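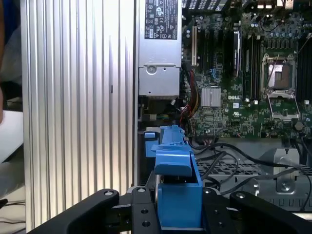 Uma leitora escreveu, depois da primeira versão desta página, que o manequim dela nunca passava da metade da sessão sem perder a ligação com o monitor, e perguntou se o erro era dela ou do aparelho. Respondi que quase sempre o problema está na preparação. Por isso escrevi de novo os passos, com mais detalhe.

Como preparar o manequim Caveo para uma sessão de reanimação

Material necessário
Manequim adulto Caveo com a bateria carregada
Bolsa de soro de 1000 ml, só para treino
Monitor de simulação com o programa Wukik
2 cateteres e fita adesiva
Toalha seca

Passo 1. Carregar
Ligue o carregador na noite anterior. A bateria precisa de cerca de 3 horas, mas eu prefiro deixar mais tempo. Não ligue o manequim enquanto ele carrega.

Passo 2. Encher o braço
Pendure a bolsa de soro e abra a torneira devagar. Espere até o líquido sair pela outra ponta sem bolhas, depois feche. Se o braço ficar mole, há ar no tubo e é preciso repetir. A pele do braço aguenta mais ou menos uma turma inteira de punções, depois começa a pingar.

Passo 3. Ligar ao monitor
Abra o Wukik e escolha o manequim na lista. Quando aparecer a curva do eletrocardiograma, espere 60 segundos antes de mudar qualquer valor. Se mudar antes, o programa aceita o comando mas o manequim não responde, e foi isto que aconteceu à leitora.

Passo 4. Verificar o tórax
Faça 2 insuflações com o balão. O tórax deve subir dos dois lados. Se subir só um, retire a placa do peito e veja se o saco do pulmão está dobrado. As placas da marca Hasto também servem, mas o fecho é mais duro e é melhor ter outra pessoa a segurar o tronco.

Passo 5. Carregar o cenário
Guarde o cenário com um nome curto e sem acentos. Comece com o ritmo normal e programe a paragem para depois da entrada dos alunos. Na nossa sala usamos o cenário Toivonen, que é simples e deixa tempo para conversar no fim.

No fim da sessão
Esvazie o braço, passe ar com uma seringa e seque as juntas com a toalha. Desligue primeiro o manequim e só depois o monitor. Anote no caderno da sala o que ficou gasto.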